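Bumell Fire District to replace hydrant valves

The Bumell Fire District will begin replacing hydrant valves in the Pakley service area in December. Crews will work on 83 hydrants, starting at Lu Street.
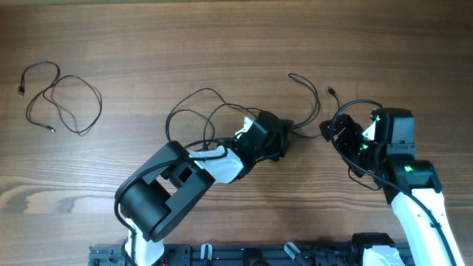

Will water be shut off during the work?
Service to homes stays on - only the hydrant branch line is isolated.

Each new valve is flow-tested at 1,000 gallons per minute before it is returned to service, said project engineer Sarita Dhillon.

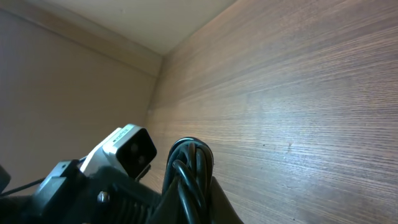 Wood grain inside a cabinet.

Hydrants out of service will carry a white ring. Engines from Broltis Station will bring 2,000 feet of supply hose to calls nearby.

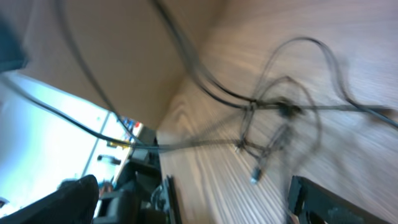

Parking near work sites

Vehicles must be clear of marked curbs by 10 a.m.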